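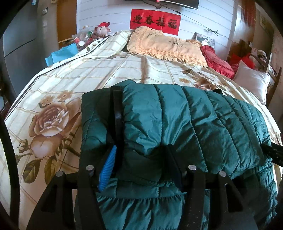

Green quilted jacket on a rose-patterned bedspread

Zamia Shore Watch: your questions answered

What is Zamia Shore Watch?
We're a group of people who walk the coast looking for shark and skate eggcases, the leathery pouches often called mermaid's purses. We log what we find, and the records build up into a picture of which species are laying close to our beaches. Last season we logged 3,316 cases, our best total yet!

Do I need to know anything about sharks?
Not a thing. Most of us couldn't tell a catshark from a skate when we joined. Nyokabi Owino runs a beginners' walk every month and she will happily spend ten minutes on one eggcase if you let her.

How do I tell a shark case from a skate case?
Look at the corners. Catshark cases are long and narrow, usually with curly tendrils that once held them to seaweed. Skate cases are squarer, with a stiff horn at each corner. Dried ones shrink a lot, so soak them in a bucket overnight before you measure.

Are there baby sharks inside?
Hardly ever. Nearly all the cases on the strandline are empty, the young having hatched and swum off. If one feels heavy and you can see movement when you hold it up to the light, please put it gently back in deep water and send us a note. Arlo Pennington had one of these in February and still talks about it.

When is the best time to look?
After a storm, on a falling tide. Winter is brilliant for this - big seas throw up heaps of weed and the cases come in tangled with it. Start at the top of the beach and work down.

Where do you walk?
Mostly Pernuta Bay and the long stretch north of Hattori Point. The bay gave us 1,542 of last season's cases. The Point is rockier and slower going, but it's where the odd skate turns up.

What should I wear?
Something warm and windproof, and boots you don't mind getting wet. Gloves are handy for pulling weed apart.

Can I bring children or a dog?
Yes to both! Children are far better at this than adults. Dogs need to be on a lead near the dunes from spring onwards, when the plovers are nesting.

How many people come on a walk?
We stop at 20 so that everyone gets a proper go with the identification cards. Booking opens at 7pm the evening after the previous walk.

How do I send in my finds?
Use the form on the records page, with a photo next to a ruler and the place you found it. Mackenzie Simard checks every entry and will write back if she's unsure. Old finds in a jar on the windowsill count too, as long as you know which beach they came from.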